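Cutting Fangate: Asnakech Negash on the edit
14 June 2018
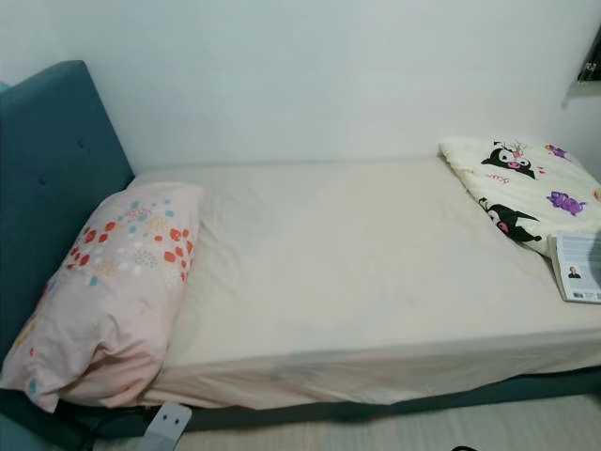 Asnakech Negash edited all six episodes of the family comedy Fangate, which finished its first season in April. Each script ran to 33 pages and each episode had to come in at 22 minutes.

"The first assembly of the pilot was 17 minutes over," she says. "You can trim air out of a scene for two or three of those. After that you're losing story."

What went was the Melberg subplot, in which the father applies for his old job. It was moved whole to episode four.

Negash works without a laugh track and sets her own pauses. She allows about 100 frames after a big joke in the early cuts, then shortens the gap once the sound mix is in. The dinner argument in episode two took 225 separate cuts, most of them reaction shots of the grandmother, Mrs. Pavlović.

"She has four lines in it. The scene is built on her listening."

On colour, she defers to the grading house, Treviris, though she asked for the flashbacks to match the present day. "Viewers can follow a date change from the dialogue."

A second season has been ordered. She starts on it when the scripts are locked.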